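Workshop > Notices > Calls for participants

Two build partners wanted, Pakholm shared workshop

The Linum build is a two-arm table-clearing rig, put together on evenings in the back bay at Pakholm. Both arms share one mounting rail, and the work surface is walled on three sides. We need two people to join from January, 14 evenings in all.

The bench task is sorting and sweeping. Small loose items go to the dustpan, packaged goods go to the basket.

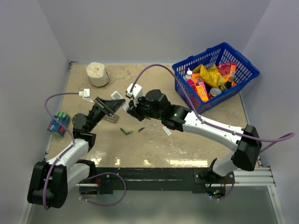 What the work involves

1. Cable routing. The purple sensor cables need proper strain relief along the links - clips are a stopgap. Bring your own side cutters.

2. Grip trials. Each participant logs 106 grasps on rigid boxes, held across the narrow face, then repeats the set with the other arm. Finger pads are inspected for wear and dust before every set. 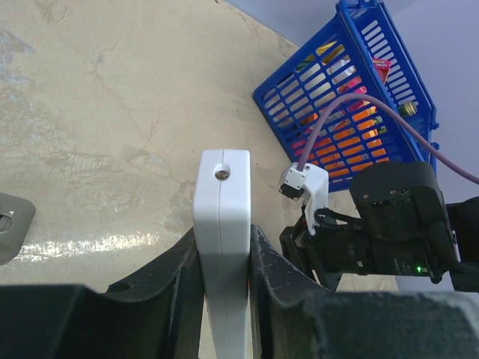

3. Sensor mounts. Redraw the wrist mount so that the housing comes out without removing the gripper. Prints are made on the workshop machine.

Who should apply

Anyone over 19 who can solder, read a wiring diagram and keep a tidy log. Programming is useful but not required. The places are unpaid; parts and bench fees are covered.

Write to Farzana Marikar with a short note on something you have built, quoting call 1069.

Contact: Farzana Marikar, Pakholm | Back to top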